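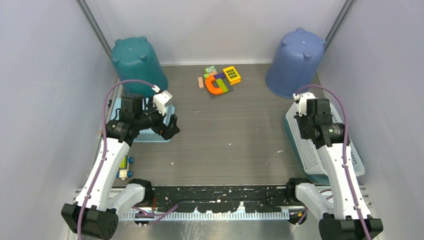
Odds and ends on the gray-green mat, buckets and baskets at the ready.

I put off sorting the toy blocks for most of the winter. Every bin in the playroom had a layer of mystery pieces at the bottom, and every time somebody wanted the wheels we had to tip the whole thing out on the rug. In February I finally gave it two afternoons, and I've been asked enough times how I did it that I'm writing it down.

You don't need to buy much. I used two plastic buckets, two of those baskets with the little holes, and a square mat. The mat was the best idea of the bunch and I can't take credit for it. My friend Vaida Urbonaitė does all her jigsaw puzzles on one, and she told me to work on a small dark square and only deal with what fits on it. Yellow and orange and lime green practically jump out at you against a dark background, and you'd be surprised how much easier it is on the eyes after an hour.

Start with your containers empty. Turn the buckets upside down, give them a good thump on the bottom, and leave them that way until you need them. I do this every single time now (I once found half a cracker and a Promar bus ticket under what I thought was a clean layer of blocks). If the buckets got washed, let them sit overnight too.

Next, scoop out one handful. One! I know it's tempting to dump everything, and I did exactly that on my first try and ended up kneeling in 165 pieces with no place to put my feet. A handful on the mat is five or six things, maybe eight, and you can get through it before your coffee goes cold.

Pull apart anything that's stuck together. In my pile there was a lime-green piece and a purple block locked into each other, and that kind of thing is where most of the time goes. If yours won't budge, wiggle side to side and don't pull straight up. I've tried the butter knife trick and it leaves marks on the edges, so I quit doing that. For the really stubborn ones I put both pieces in warm water for a while and try again.

Now sort by what a piece does. I started by color because it looked so pretty in my head, and it was a mess within a week. Kids don't go looking for "a purple one." They go looking for a wheel, or a long one, or the curvy orange thing. So here's how ours ended up:

Teal bucket: plain blocks, any color, any size.
Blue bucket: anything with holes or a grid in it, like our yellow rectangular one, plus whatever plugs into it.
Light blue basket: curves and odd shapes. The orange C goes in here. My son insists it's a magnet and tries it on the fridge every few days.
White basket with the teal edge: flat tiles, including the little green one with the white markings.

Vehicles don't get a container at all. We have a yellow and cream one with bright blue wheels that's out all day long, and putting it away just meant somebody digging for it ten minutes later. It parks by the wall.

Wooden blocks stay off the mat. They come from a different set (ours is an old Šimkus one from my aunt) and they don't connect to anything plastic, so when I spot one I stand it next to the mat and keep going. At the end they all go back in their own bag together. I found 16 of ours mixed in with the plastic, and I had been telling everyone for a year that the set was lost.

A word about the baskets. The holes are great for letting dust and crumbs fall through, so give them a shake over the trash before you put them back on the shelf. Check the size of your smallest pieces first, though. We had tiny pegs from a Pistero kit that slid right out, and those live in a jam jar now.

How long does it take? The first round was two afternoons for over 100 pieces, with plenty of interruptions. Keeping it up is much quicker. I put the mat down before dinner, the kids bring me handfuls, and we're usually done by the time the pasta water boils. My daughter likes to be in charge of the blue bucket and will not be talked out of it.

I skipped labels. I had printed some very cute ones from the Prastirik templates, and they peeled off the baskets by the next morning. The colors of the containers turned out to be plenty for us, even for the little one, who can't read yet but knows perfectly well that plain blocks go in teal.

If you end up with leftovers that don't fit anywhere, toss them in a shoebox and look again in a month. Mine still has a hinge, half a window and something rubbery that I think came off a faucet.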